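WRITING THE CRIME NOVEL – Handout 6
Setting, objects and the reader's trust
Tutor: Delyth Prothero

Please read before the March session. Bring your own opening chapter, two copies, double-spaced. If you missed the class on point of view, borrow notes from Otakar Beneš.

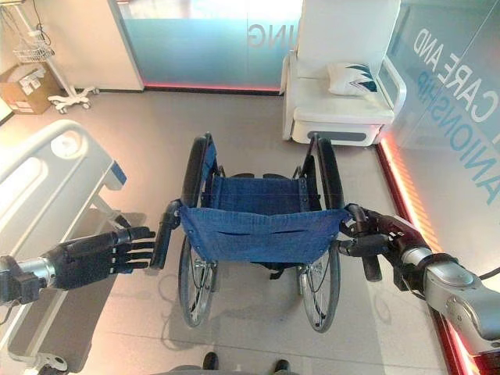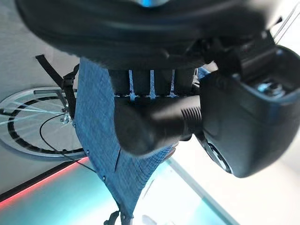
1. What an object is for

A setting in a crime novel has to hold things the characters can use, lose or lie about. Beginners tend to list furniture. The detective walks in, the narrator names nine items, and the reader forgets all of them by the bottom of the page. Choose one item and stay with it for a sentence or two. A folding wheelchair with a blue fabric seat will do a lot of work in a first chapter if it stands in the middle of the room and the person who needs it is missing. "There was a wheelchair" is a stock prop. The sag in the seat and the row of rivets along its front hem belong to one particular chair, and the reader will remember it when it turns up again in chapter 21.

The test is simple. Take the object out and read the chapter again. If nothing changes, leave it out.

2. Set text: "The Geraghty Ledger"

We are reading Tadhg Costello's first novel, the one set in the port town of Skivine. Look closely at the opening, up to the point where Geraghty finds the harbor office unlocked. Points to note as you read:

The town is described only when somebody is moving through it. There is no page of scenery at the start.

The ledger is mentioned in the second paragraph and then dropped. It comes back when Geraghty pays for his breakfast, and by then most readers have stopped thinking about it.

The weather appears once. Costello cut the rest in revision. His first draft ran to 536 pages, and most of the cuts were rain.

Geraghty is never described physically. We know he has a bad knee because of how he takes the stairs.

3. Planting and paying off

A plant is a detail given to the reader before its meaning is clear. The payoff is the moment it matters. The distance between the two is up to you, but keep these points in mind.

A plant should have an ordinary reason to be on the page. If a character opens a drawer to get a stamp, the reader sees the key in the drawer and thinks about the stamp.

Do not plant twice in the same way. If the key is in the drawer in chapter 2 and still there in chapter 5, the reader will know.

Put the plant in the middle of a paragraph. First and last sentences get the most attention – save them for something else.

A payoff with no plant feels like cheating. This was the main complaint about "Night Boat to Pulska" when we read it last term, and I think it was a fair one. The brother's letter arrives from nowhere, and the whole ending rests on it.

4. Series settings

Several of you are planning more than one book. So-ying Tsang asked last week whether the setting should be fully worked out before you start. My answer is no, but keep a file. Write down every street, shop and distance as you use it. Finbarr Ó Dubhghaill's Jidadberg novels have a police station that moves across the river between books one and three, and readers still write to him about it.

A made-up town gives you more freedom than a real one, but the reader will hold you to whatever you have said. If the walk to the station takes ten minutes in one chapter, it cannot take an hour in the next unless somebody is hurt or it is snowing.

5. Exercise

Write a scene of no more than 1000 words. A character enters a room that belongs to somebody else and leaves with less than they came for. Use one object as described in section 1. Do not mention any color more than once. No dialogue in the first paragraph.

Swap scenes with a partner. The partner underlines the sentence where they first noticed the object and writes down what they expected to happen to it. Keep these notes – we will need them when we get to endings.

Reading for next time: Costello, chapters 4 to 9. Skip the prologue to Part Two for now.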